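The first thing Renata Riquelme shows a visitor at Eranex is a text file. It is long, it has no colors, and she scrolls through it with one finger while her coffee gets cold. Every line is a decision the planner took during the night, with the reason written next to it in plain words. "If I cannot read why it moved, I don't want that it moves," she says.

Eranex rents the upper floor of a former printing house in Relldale. The company makes software for robots that service computer servers, and it makes no robots of its own. Customers bring the arm and the gripper they already have, and the team of 13 people writes the part which looks, thinks and decides. The main product is a planner called Neagu. It began five years ago as a set of scripts that Riquelme wrote for herself, when she was still replacing memory by hand in a data center in Flinbridge.

From that job she remembers mostly her wrists. She also remembers that each server model had a little different arrangement inside, and that the drawings from the manufacturer were often older than the machine. Her first idea was to load the correct drawing and follow it. This worked well for one week. Then a new series of boards arrived, and the scripts tried to reach a part that was now in another place. 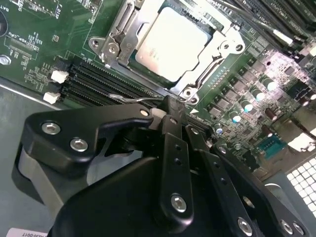 Neagu does not begin from a drawing. It begins from landmarks, which it must find again each time before the arm is allowed to come close. A landmark can be a hole, a screw, or anything printed on the board that does not move. On a server board there is plenty of choice: the small white triangle that points toward the processor socket, the round hole in the metal ear of the socket frame, the letters XDP_CPU inside their white outline. The software compares the distances between such points, and from this it calculates where the board is and how it is turned. Shiny metal is the hard part. The lid of the processor is matte and behaves kindly, but the bright frame around it can send a reflection to the camera that looks like an edge. For this reason the perception module gives more trust to printed marks than to metal ones.

When the position is known, the planning starts. Neagu prepares 72 candidate paths and throws away most of them at once, because they pass too near to something tall. Capacitors are the usual problem. The remaining paths are ordered by how easily the arm could stop and go back the same way. Speed comes only after this, and some customers complain about it.

"They ask me why it waits," says Riquelme. "It waits because it is checking. I also waited, when I did it by hand."

The last layer is control, and here the team changed its mind. The early version sent one complete movement to the arm and hoped for the best. The present one sends very short pieces and reads the force at the fingers between them. If the force is higher than expected, the piece is cancelled and the log receives a new line. The change took nearly 19 months, and two customers left during that time. One has come back.

In April the company will release its replay tool, which lets an engineer run any night again on a laptop and stop at any line. Riquelme has been using it since winter. On the day of our visit she stopped it at a line that said only "landmark lost, waiting," and she called a colleague to look at it with her. They were still discussing it when I took my coat.

Published March 24, 2019 | Contact the editors | All rights reserved | Back to top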